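3.2 Household sorting sessions

The second set of sessions took place in homes, where the objects to be sorted were the residents' own and had not been selected by us. Each household was asked to clear one table of small goods into groups of its own choosing. No category names were supplied. A session ended when the participant declared the table finished, or after 50 minutes.

Small packaged goods caused the most disagreement between coders. Packs of one product type often differ in colour, size and stiffness, and participants varied in whether they treated them as a single group. Figure 4 shows cigarette packs piled on a plaid cloth, with a turquoise basin behind them and unrelated items at the left of the table, among them a tumbler, a furry plush toy and a yellow bucket of packets and papers. Following the scheme of Olszewski, soft packs and rigid boxes were coded as one class of goods but two classes of package. Under the older Tullar scheme they would have been separated at the first level.
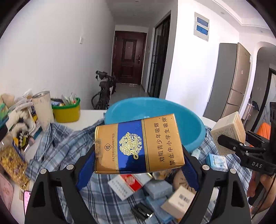

Figure 4. Mixed cigarette packs during sorting. The soft pack held over the pile is gold and blue and carries warning text in Chinese; a cream box is held at the right.

3.3 Coding of containers

A container was recorded separately from its contents whenever both could be identified. Basins, buckets and tins were coded as open or closed according to their state at the start of the session, and any later change was logged as an event. Bags were harder to treat consistently - a clear bag invites coding by content, an opaque one by form - and we therefore entered both values where they were available.

The full inventory contains 3515 entries. Two coders worked independently on a subset of 200, using the Liritz annotation sheet with the column for brand names removed. Disputed entries were passed to Konrad Olszewski, who had not attended the sessions. Of these, 40 concerned objects lying partly under other objects, and they were retained in the inventory with the class left blank. Soft toys were assigned to a residual class and are not considered further in this section.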